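Print | E-mail
Reading time: 2 minutes
Last updated: 28th July

Tetport resistive memory: endurance figures

ohmline
Tetport have put out a revised data sheet for the Clurnum part. Endurance is now given as 2000 write cycles per cell at the upper temperature limit. The December version gave no figure at that limit. Has anyone compared the two properly?

pagefault
Yes. The read timings are unchanged. The endurance table has an extra row and the retention footnote has been reworded. It used to refer to the whole array and now refers to a single block.

ohmline
So retention after cycling is only specified per block?

pagefault
That is how I read it. If you rewrite one block often, the data sheet tells you nothing useful about the ones next to it.

dull_solder
I disagree. The footnote refers back to section 4, and section 4 still covers the array. It is badly written, but the guarantee hasn't changed. 2000 cycles is poor whichever way you read it. Flash does better and costs less.

pagefault
Section 4 describes the test method. It isn't a guarantee.

kestrel_bus
The figure depends on the write pulse. Tetport quote it at 50 ns. The Craddock controller defaults to 100 ns, which puts more stress on the cell, so you shouldn't expect the data sheet number on a stock Craddock board. Change the pulse register before the first write.

dull_solder
Then you need a verify pass, and you lose the speed that made you choose the part in the first place.

kestrel_bus
Only on blocks that fail the first verify. My logger is set to 50 ns and reached 1300 cycles on its busiest block with no uncorrected errors. That was at room temperature, so it says little about the upper limit.

ohmline
One block on one board is a small sample – useful all the same. Which firmware?

kestrel_bus
The Conby build, with wear levelling switched off. With it on you can't tell which physical block you are hitting.
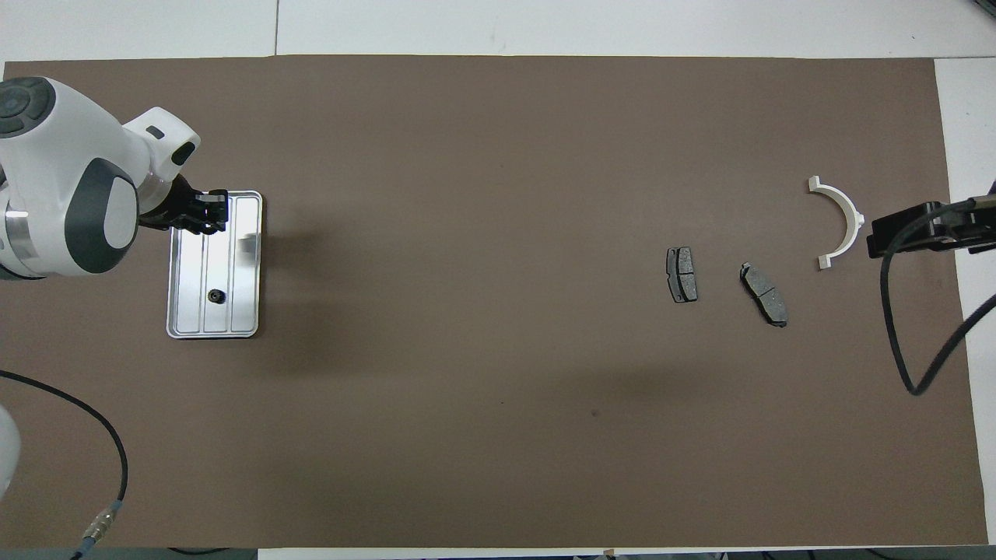

ohmline
Does the Conby build keep its block map in the resistive array or somewhere else?

kestrel_bus
In the controller's own SRAM, with a copy written to the array at shutdown. If power is lost before then, it rebuilds the map from the block headers at the next start.

dull_solder
And the headers are in the same cells you are wearing out.

kestrel_bus
They are, with two copies and a checksum on each. I have still to test a rebuild on a worn block.

pagefault
I've asked Tetport support whether the footnote means the block or the array. Will post the reply when it comes.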